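Fixing surface-mounted conduit to a flat ceiling

This guide covers rigid white PVC conduit run on the face of a finished ceiling, where lifting boards or chasing plaster is ruled out. It deals with the containment only. Pulling in, terminating and testing the cables should be left to someone qualified to do it.

Before you start

Check what the ceiling is made of. Tap it at several points along the route, then drill one small pilot hole where a saddle will later cover it. White dust and then a void means plasterboard. Grey dust and steady resistance means concrete. Older buildings often have both, with a skim over the join that hides it completely. The Larnov workshop ceiling changed material part way along, and two boxes of plugs had to go back to the shop.

Run a cable and pipe detector over the whole route in both directions. Mark anything it finds in pencil, and keep 50 mm clear of each mark.

What you need

20 mm rigid conduit, in 3 m lengths
Spacer bar saddles
Couplers, inspection elbows and round boxes to match
Bending spring for 20 mm conduit
Junior hacksaw or conduit cutter
Deburring tool or half-round file
Solvent cement for PVC
Chalk line, tape measure, pencil
Drill, with bits to suit the ceiling
Plugs and screws to suit the ceiling
Steps or a platform, and eye protection

Buy a tenth more conduit than you measure. Offcuts shorter than a hand are rarely any use.

Setting out

Most runs go parallel to a wall. Measure out from the wall at each end and snap a line between the two marks. Do not trust the wall to be straight over a long distance; measure again in the middle and split any difference.

A diagonal run uses less material and fewer bends, but it is harder to keep true and harder for the next person to predict. If you choose one, record it on a drawing and leave the drawing in the distribution board. Where several conduits run together, snap a line for each. Working from the first pipe with a spacer block seems quicker and lets small errors build up.

Mark the saddle positions at even spacing, closer together near boxes and bends. The manufacturer's table gives the maximum distance for each diameter. On one site at Shehu we had 39 saddles on a single corridor, and the only two that later came loose were the two set beyond the stated spacing.

Fixing the saddles

1. Drill all the holes before fixing anything. Hold the vacuum nozzle beside the bit.
2. Fit the plugs flush. A proud plug will tilt the saddle base.
3. Screw the bases down lightly and sight along them from one end.
4. Correct any that are out of line, then tighten.

Cutting and jointing

Cut square. Remove the burr from the inside edge as well as the outside, or it will strip the sheath when cable is drawn through.

Dry-fit the full run first. Put a pencil mark across each joint so that it goes back at the same angle. Cement one joint at a time, push home with a quarter turn, and wipe off the excess. PVC expands noticeably with heat, so long straight runs need an expansion coupler. This is the fitting most often left out. Wekesa Lema's notes for the Udach stores put one on every run over 6 m - that is a sensible rule for indoor work.

Bending

Use the spring. Warm the conduit by rubbing it with a dry cloth if the room is cold, bend slightly past the angle you want and let it come back. Withdraw the spring with a twist against the winding. A bend that has gone white or flat on the inside should be thrown away.

Finishing

Fit the box lids, then go back over every saddle by hand. Fill the abandoned pilot holes. If the conduit is to be painted, use a water-based paint and keep it off the lids.

Label both ends of each run. Prakside use a plain four-figure number, such as 1429, written on the box and again on the drawing. Any system will do if it is kept up.

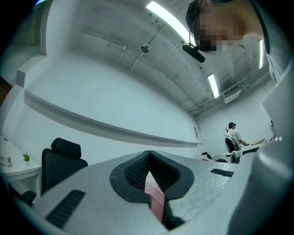

White conduit crossing a white ceiling on the diagonal.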